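Hirvonen Self Storage – Frequently Asked Questions

Answers to the things customers ask us most at the Bullamon and Staltent sites. If yours is missing, call the office.
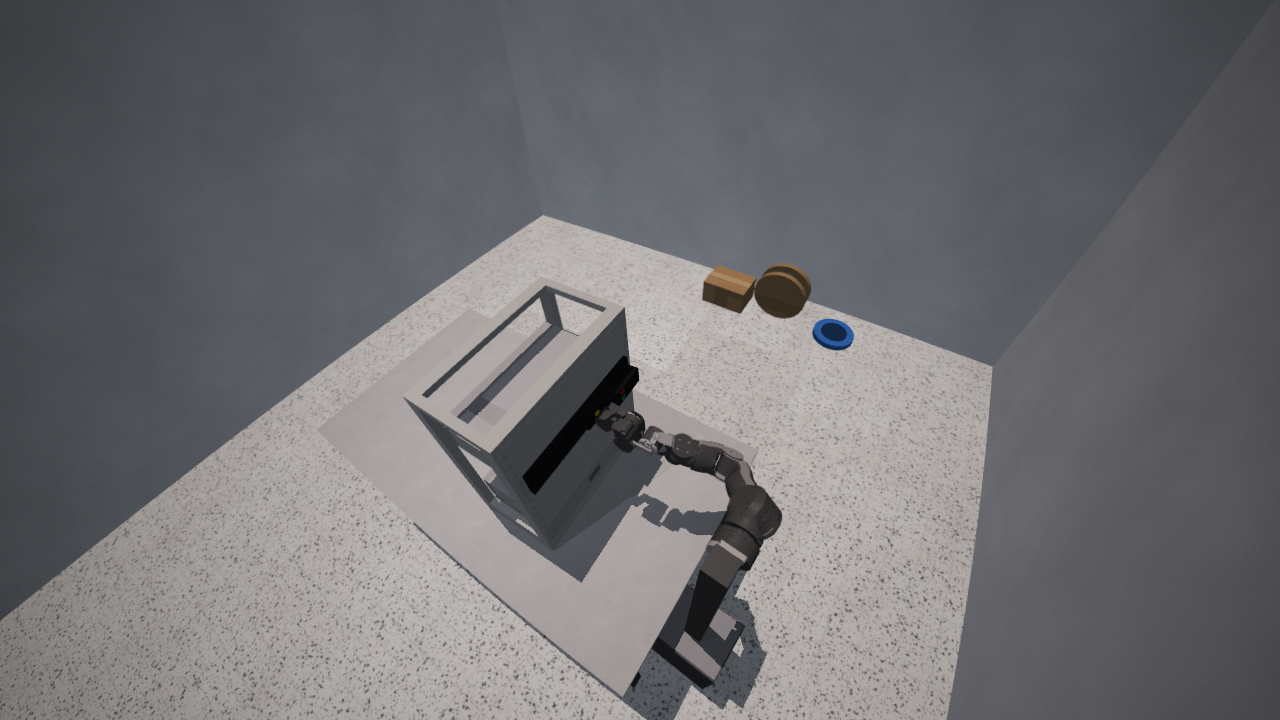 What sizes do you rent?
Units start at a closet size that holds boxes and a bike, and go up to one that takes the contents of a three-bedroom house. Bullamon has 332 units. Staltent is smaller and has no drive-up access.

How long do I have to rent for?
One month is the minimum. After that you pay month to month and give us 14 days' notice when you want to leave. Unused days in the last month are not refunded.

When can I get in?
The gate opens at 5 a.m. and closes at 10 p.m., Sunday included. The office is closed on Sunday, so pick up keys and codes before then.

Do I need insurance?
Yes. Basic cover up to $2,000 is included in the rent. You can raise it to $3,000 for a small monthly fee, or show us a policy of your own. Many renters' policies cover stored goods, but check the limit.

What can't I store?
Food, plants, animals, fuel, paint thinner, fireworks, tires and anything stolen or illegal. Drain lawn mowers before you bring them in. Propane tanks have to stay home even if they are empty.

Are the units heated?
Indoor units at both sites are kept above freezing. The drive-up units at Bullamon are not heated – don't put pianos or electronics in them.

Can someone else use my unit?
Only if their name is on the agreement. You can add up to two people at the desk. They need to bring photo ID.

What happens if I pay late?
You get five days. On the sixth we add a late fee and your gate code stops working until the balance is paid.

What about the Vodness site?
It opens in November. Marjatta Räsänen in the Bullamon office keeps the waiting list, and you can join it without a deposit.

Do you sell locks and boxes?
Locks, boxes, tape and mattress bags are for sale at both offices. Disc locks only – we don't allow padlocks with an open shackle.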